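Section 6: Oiling and Everyday Care of Your Jesness Table
Sep 30, 2020 | By the Bernaler guides desk
952 shares | 157 comments

By now your Jesness is standing on all of its legs and you have found a home for the spare washer. (There is always a spare washer. See Section 5.) The top left our shop with one thin coat of oil, enough to get it to your house and through a first breakfast. The remaining coats are yours to put on.

Read the whole section before you open the can.
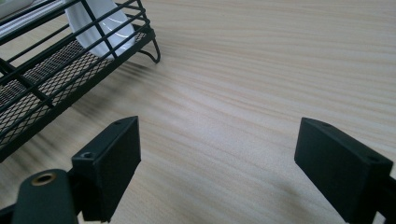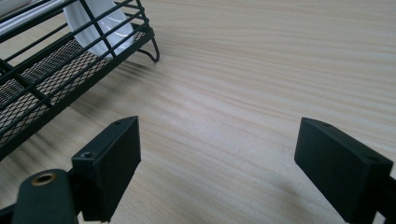

One owner in Fostdale wrote to tell us that the last edition of this section was far too fussy, and that a table which can't take a wet mug belongs in a museum. We have some sympathy. A Jesness will take a wet mug. It will take a wet mug every day for years if the oil is kept up, and it will take one for perhaps a week if the oil is not. Everything below is about staying in the first group.

6.1 What you need

- The can of Boonchu table oil packed with the hardware
- Three or four lint-free cotton rags (an old T-shirt is fine, minus the printed part)
- The gray finishing pad from the hardware bag
- A bucket of water with a lid, or a metal can with a lid
- Thin gloves
- An evening when nobody needs to eat at the table

CAUTION: Rags soaked in this oil can heat up and catch fire by themselves if they are left wadded in a pile. This is the one sentence in the manual with no joke near it. Put used rags under water in a lidded container as soon as you finish, and follow your local rules for getting rid of them.

6.2 First oiling

1. Clear the table completely. Moving everything to one end and then to the other end is how you get a line down the middle.

2. Wipe the top with a barely damp rag and leave it overnight.

3. Rub the surface with the gray pad, going with the grain. Use the weight of your hand and no more. You are knocking down fuzz. If you are sweating, you are sanding.

4. Wipe off the dust with a clean, dry rag. Then do the edges, which everyone forgets.

5. Open some windows and put on the gloves.

6. Shake the can, pour a small puddle in the center of the table, and spread it out with a rag. Go with the grain. The film should be thin enough that you wonder whether you put any on.

7. Wait 25 minutes. Don't touch it to see how it's doing.

8. Wipe off everything that has not soaked in. Switch to a fresh rag when the first one starts smearing. If the top still feels tacky after this step, you have not wiped enough, and more waiting will not help you.

9. Deal with the rags now. See the caution above.

10. Let the top dry overnight, then repeat steps 6 through 9.

NOTE: Two coats are plenty for a dining table. Kitchen tables that see dishwater, pasta water, and children should get three. We have heard from owners who put on eight, and their tables look exactly like tables with three.

6.3 The first two weeks

The oil feels dry long before it has hardened. You can set plates on it the next day, but go easy for a while:

- No tablecloths, plastic or otherwise. Oil needs air to cure.
- No rubber feet left standing in one spot. Lift whatever has them and move it now and then.
- No hot pans without a trivet. This rule outlives the two weeks. It outlives the table, in the sense that the ring will still be there when you sell it.
- Wipe up spills when you see them. Red wine should be wiped up when you hear it.

6.4 Daily cleaning

1. Brush off the crumbs.
2. Wipe with a damp cloth, well wrung out. A drop of mild dish soap in the water is fine.
3. Dry with a second cloth.

Step 3 is the one people skip. Water that sits under something is harder on wood than water in the open, so run the dry cloth beneath trays, racks, vases, and the fruit bowl that has not moved in months.

Do not use glass cleaner, bleach, steam, or anything with a cartoon lightning bolt on the label. Furniture polish in a spray can will make the top shiny for an afternoon and will keep the next coat of oil from soaking in. If you have already used it, wash the top twice with mild soap, let it dry overnight, and tell no one.

6.5 Marks and how worried to be

Pale rings. Usually moisture in the finish. Leave them alone for a couple of days, as many fade without help. If one hangs around, rub it lightly with the gray pad and a few drops of oil, then wipe dry.

Dark rings. Water has gone into the wood, often with some metal involved. Oil will not lift these. Sand the spot with 100 grit paper, then with something finer, then oil the whole top so the repair does not shine like a coin.

Scratches. Shallow ones disappear at the next oiling. Deep ones are now part of the table. Owners report that they stop seeing them at the point when guests start.

Rough patches. A rough patch means the oil has worn thin there. Pad, wipe, oil, wipe.

Sticky patches. Jam, or too much oil. Try warm water first. If it was not jam, wipe on a thin coat of fresh oil, wait a few minutes, and wipe it all off again with a dry rag.

6.6 When to oil again

Flick a few drops of water onto the part of the table that gets used the most. If they bead up, go and do something else with your evening. If they flatten out and leave a dark spot, it is time for another coat, following steps 1 through 9. A busy kitchen table will want this twice a year. A table in a formal dining room may go much longer, depending on how formal you really are.

September is a good month for it in most places. The windows can still be open, and the heating, which dries out the wood all winter, has not come on yet.

6.7 Storing the leftover oil

Press the lid down firmly and keep the can upright, away from heat and out of reach of children and pets. A skin may form on top over time. Cut around it, lift it out, and use what is underneath. If the whole can has set like pudding, it is finished, and a replacement can be ordered with the card at the back of this guide. The card also has a box to tick for extra gray pads. The spare washer is not listed, as you already have one.

Continue to Section 7: Tightening the Legs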